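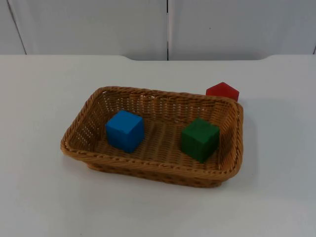

Trukska bread and catch-all basket, reviewed after a winter and a spring of use
By Ward Bosman
23 Jun 2022

I have a weakness for baskets (my wife would use a stronger word), so when the old willow one finally shed its last loose end into the butter dish I was secretly pleased to go shopping. I ended up with two of the shallow Trukska trays, the rectangular size, ordered from Lambrechts in January. They came nested together in brown paper and smelled of nothing at all, a nice change from the Ferkari set, which smelled like a tire shop until Easter.

One lives on the dinner table and carries rolls. The other has drifted all over the house and currently holds mail, a tape measure and whatever the grandchildren have left on the stairs. Both have been rinsed under the tap more times than I'd like to admit, usually after soup, and they've kept their shape beautifully. Crumbs do work their way into the weave, so I keep an old toothbrush by the sink and go along the corners with it. A good shake over the back step takes care of the rest.

I do have grumbles! There are no handles, so passing a full one down a long table takes both hands and some cooperation from your neighbor. And the sides are low enough that anything round wants watching — we lost a clementine under the piano that way.

If you need something deeper, the Gesach one my sister owns is a fine basket, though it takes up half her counter. For everyday rolls and clutter I'd buy the Trukska again, and I may well get a third for the bathroom towels.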